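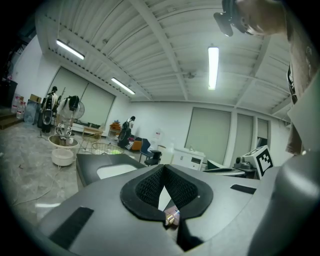

Kapitel 6
Der Nachruf als Quelle

Wer zum ersten Mal mit Todesanzeigen und Nachrufen arbeitet, ist meist erfreut: Namen, Verwandtschaft, Beruf, Vereine, alles auf einer halben Spalte. Die Freude hält bei genauerem Lesen selten lange. Ein Nachruf wird von Menschen geschrieben, die trauern, die rechnen (die Zeile kostet Geld) und die mit den übrigen Hinterbliebenen weiter auskommen müssen. Für die Wahrheitsfindung ist das eine schlechte Ausgangslage.

Dieses Kapitel behandelt den Nachruf als Textsorte und als Beleg. Vorausgesetzt werden die Grundbegriffe der Quellenkritik aus Kapitel 2. Die Zitierweise für Zeitungsmaterial wird nicht wiederholt.

6.1 Ein Fall zum Einstieg

Im »Boten von Zarnora« erschien an einem Freitag ein Nachruf auf Abilio Figueroa, Schreinermeister. Er sei, heißt es dort, »im Kreise aller seiner Lieben« gestorben und habe »zeitlebens« im selben Haus gewohnt. Genannt werden eine Witwe, zwei Töchter und ein Bruder. Das Melderegister kennt daneben einen Sohn aus erster Ehe, Benito Carrasco, der den Namen der Mutter trug. Es kennt auch einen Umzug: Figueroa lebte elf Jahre in Urquijo, bevor er zurückkam.

Gelogen hat hier vermutlich keiner. Die jüngere Tochter, Carmela Villalobos, hatte den Text am Küchentisch verfasst und erklärte später, von den Jahren in Urquijo sei zu Hause nie gesprochen worden. Über den Halbbruder wollte sie nichts sagen. Man darf das als Auskunft lesen, muss es aber nicht – ein Schweigen belegt zunächst nur, dass geschwiegen wurde.

6.2 Was sich prüfen lässt

Sterbedatum und Ort der Trauerfeier sind in der Regel zuverlässig, denn die Leser sollten ja hinfinden. Beim Geburtsdatum ist schon Vorsicht geboten, bei Berufsbezeichnungen erst recht. Aus dem Lageristen wird leicht der »Leiter des Lagers«, und wer zwei Winter im Kirchenchor gesungen hat, war ihm »über Jahrzehnte verbunden«.

Die Sammlung Pramis, auf die wir in den Übungen zurückgreifen, umfasst etwa 4000 Anzeigen aus der Regionalpresse. Für 485 davon liegen Gegenakten vor, also Personenstandseinträge, Testamente oder Briefe. In 73 Fällen fehlt in der Anzeige mindestens ein leibliches Kind. Ob das viel ist, sei dahingestellt. Verglichen werden konnte nur, wo Akten überliefert sind, und Akten entstehen bevorzugt dort, wo gestritten wurde. Wer aus der Zahl einen Anteil für die Gesamtbevölkerung errechnet, hat Kapitel 2 überschlagen.

6.3 Lob und Formel

Dušan Papadopoulos hat vorgeschlagen, die lobenden Wendungen als »soziales Minimum« zu behandeln, als das also, was man über jeden sagt. Der Vorschlag ist brauchbar, wird aber gern überdehnt. Dass eine Formel verbreitet ist, macht sie im Einzelfall nicht falsch. Manche Verstorbenen waren tatsächlich hilfsbereit.

Leitbegriffe des Kapitels: Hinterbliebenenliste, Formel, Auslassung, Gegenakte, Überlieferungschance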